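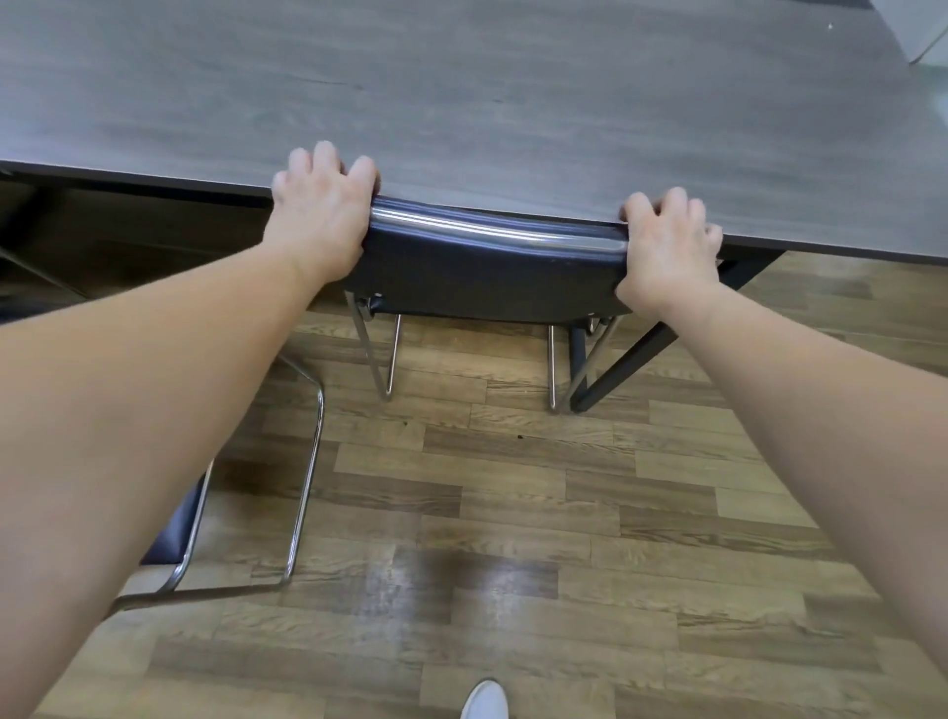
What is an echo?

An echo is a sound that has bumped into something, bounced off, and come back to your ears a little later than the first time you heard it.

I got interested in echoes when I was eight, in the walking tunnel under the railroad at Castden. It's long and made of brick, and my cousins and I used to run in and yell the silliest words we could think of. My favorite was "pudding." The tunnel would yell it back, all stretched out and spooky, and I was pretty sure there was a second bunch of kids at the other end making fun of us. (There wasn't. I checked.)

So how does a tunnel say "pudding"?

Sound is a wiggle

Put your fingers on the front of your neck and hum. Feel that buzz? That's part of you shaking very fast. The shaking pushes on the air next to it, and that air pushes on the next bit of air, and off it goes through the room like a nudge being passed down a lunch line. Each bit of air only moves a tiny amount and then goes back to where it was. It's the nudge that travels. When it gets to your ear it shakes a thin piece of skin in there called the eardrum, and your brain says "Oh, humming!"

We call that traveling nudge a sound wave. It goes out in lots of directions at once, which is why people behind you can hear you talk too.

Then it hits a wall

When a sound wave runs into something big and hard, like a cliff or a brick wall, a lot of it bounces off. Think of a rubber ball. Throw it at a wall and it comes right back. Throw it at a pile of pillows and it goes flump and just sits there. Sound does something a lot like that. Brick, stone, tile and glass are good at bouncing it. Curtains, rugs, snow and big squashy couches soak it up, and the wiggle gets lost in all those little gaps and fibers.

Have you ever been in a bedroom on moving day, after everything has been carried out? It sounds weird, doesn't it? Your voice goes all ringy. The walls were always there, but now there's no bed and no rug to soak up the sound.

Why doesn't my kitchen echo?

It does a bit! The trouble is that sound is fast. In ordinary air it goes roughly a thousand feet every second, so in a kitchen it zips to the wall and back before you've even finished your word. Your brain can't pull the two sounds apart, so it squishes them together and you hear one slightly longer sound. There's a name for lots of little bounces all blended together like this, and it's reverberation (say it ree-VER-buh-RAY-shun). It's a great word to drop at dinner.

To hear a real echo, where the sound stops and then comes back by itself, you need to be farther from the wall. At Dustdale there's an old stone quarry with a path along the top and a tall flat cliff on the other side. The cliff is far enough away that the sound has to travel 2000 feet to get there and back. You can shout "hello," close your mouth, and wait — and then the cliff says hello. It takes nearly two seconds. The first time I tried it I had already given up and turned around, and I jumped so hard I dropped my sandwich.

Some places do both. The tunnel in Castden has walls close to you on both sides, so you get plenty of that ringy blended sound, and it makes short words come out long and wobbly.

Try it yourself

You'll need a big outside wall with no windows you might bother anyone through, and an open space in front of it. The side of a school gym is perfect. Go with a grown-up and pick somewhere with no cars.

Stand right next to the wall and clap once, as sharply as you can. You'll hear a clap, and that's all.

Now walk straight away from the wall, 40 big steps, and turn around. Clap again. Listen for a tiny second clap right after yours. If you don't hear it, go back a few more steps and try again. Windy days make it harder, and so does a little brother who is also clapping.

When you've found a good spot, try different sounds. Does a whistle come back better than a low "boo"? Does a long word get tangled up with its own echo? Try two blocks of wood knocked together. I think that one works best of all, though it does make dogs bark.

Some questions kids have asked me

Does an echo ever run out? Yep. Sound spreads out as it goes, and each bounce loses a bit more, so every echo is quieter than the one before. In the end it's too faint to hear. All that wiggling has turned into a very, very tiny bit of warmth in the air and the walls. You'd never feel it.

Why do bats like echoes? Lots of bats hunt at night, and they make high squeaks (mostly too high for us to hear) and listen for them to bounce off things. A squeak that comes back quickly means something is close. A bat can find a moth in the dark like that, while both of them are flying! Dolphins do it underwater with clicks.

Can you have an echo in space? Not out in the empty parts. There's no air there to pass the nudge along, so you could yell "pudding" as loudly as you wanted and it wouldn't go anywhere.

Do ducks echo? People love to say that a duck's quack doesn't echo. It does. A quack is just kind of soft and fades at the end, so the echo is easy to miss.

Can people use echoes for anything? Lots of things. Ships send pings down through the water and time how long they take to come back, and that tells the crew how deep the sea is. Doctors use sounds much too high for anyone to hear to make pictures of babies before they're born. And people who build concert halls think about echoes all day long. They want enough bounce to make the music feel big and warm, but not so much that the trumpets get mixed up with themselves.

Next time you go into a new place, give it one clap and listen. Swimming pools are good. So are stairwells, parking garages and empty bathtubs. Libraries are good too, but you'll have to trust me on that one, as I've been asked not to do it again.

We use cookies to remember your settings and see which pages get read. By staying on this site you agree to our use of cookies. Accept | Manage settings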